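Lenex Tile and Grout Sealer
Section 4: Sealing a Tiled Wall

Read Section 2 (Ventilation and Protective Gear) before opening the can. The steps in this section apply to glazed and unglazed ceramic, porcelain and cement tile on interior walls. For natural stone, go to Section 6. For floors, see Section 5, as the drying times are different.

4.1 Before you start

New grout must cure before it is sealed. Leave it for 14 days after the last grout line was filled. If the wall was regrouted during damp weather, such as a humid August, check the joints for dark patches and wait until the color is even across the wall.

You will need:
Lenex sealer, 1000 ml can
Imetti narrow applicator brush, or a foam brush of similar width
Two or more lint-free cloths
A bucket of clean water
Painter's tape
Nitrile gloves

One 1000 ml can is enough for 12 square meters of wall with standard joints. Walls with small tiles or inserts have more grout per square meter and use more sealer. Buy from a single batch where possible. The batch number is stamped on the base of the can.

CAUTION: Do not thin the sealer. Do not mix it with other sealers, including earlier Lenex products in the square bottle.

4.2 Cleaning the wall

1. Take down anything hanging on the wall. Remove hooks and adhesive pads and clean off the residue.
2. Vacuum the joints with a soft brush head.
3. Wash the wall with a pH-neutral cleaner. Do not use vinegar or bleach.
4. Rinse twice with clean water, working from the bottom up, then from the top down.
5. Let the wall dry overnight with a window open or a fan running.

NOTE: Soap film is the usual cause of patchy results. If water beads on the grout after cleaning, repeat steps 3 and 4.

4.3 Test patch

1. Choose a low corner or a spot that will be behind furniture.
2. Seal one tile and the joints around it.
3. Wait 6 hours and compare the color with the grout next to it.

A slight darkening is normal on pale grout. If the change is more than you want, stop here and contact the store where you bought the product.

Patterned walls with elongated tiles and small dark inserts should be worked along the diagonal, following one line of inserts at a time. This makes it easier to find your place after a break.

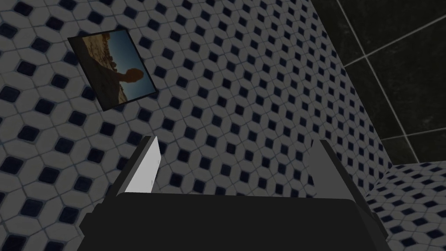
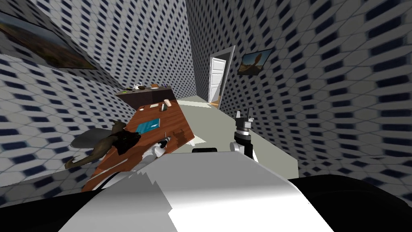
Fenna Nijs wrote to us on 11/29/23 that she had followed the diagonal method on her hallway wall and still lost her place twice, and that a strip of painter's tape at the end of each finished line solved it. She also asked whether the tape could stay on while the sealer dried. It can, for up to one hour. After that the adhesive may pull sealer out of the joint.

4.4 Applying the sealer

1. Shake the can for one minute. Pour a small amount into a shallow tray and close the can.
2. Tape off baseboards, outlets and window trim.
3. Load the brush and wipe it once against the side of the tray.
4. Draw the brush along the joint in one steady stroke. Keep the grout wet with sealer for five minutes, adding more where it soaks in quickly.
5. Wipe the tile faces with a dry cloth before the sealer turns tacky.
6. Wait one hour and apply a second coat.
7. Turn the cloth often and replace it when it starts to drag.

CAUTION: Cloths soaked in sealer can heat up when folded or piled. Lay them flat outdoors until dry, then throw them away.

Unglazed tiles should be sealed across the whole face as well as the joints. Use the De Haan wide pad for this and finish each area in one direction.

4.5 Removing haze

A cloudy film on the tile means that sealer was left on too long. Dampen a white nylon pad with fresh sealer, rub the film until it softens, and wipe dry at once. For film older than one day, use Skekico Haze Remover as directed on its label. This product will also strip sealer from the joints, so plan to reseal them.

4.6 Drying and first use

Keep the wall dry for 14 hours. Do not rehang frames or shelves against it during this time. Full stain resistance is reached after six days, and until then wipe up splashes of oil, coffee or wine right away.

Reseal when drops of water no longer bead on the grout. In kitchens, check once a year. For cleaning products that are safe on a sealed wall, see Section 7.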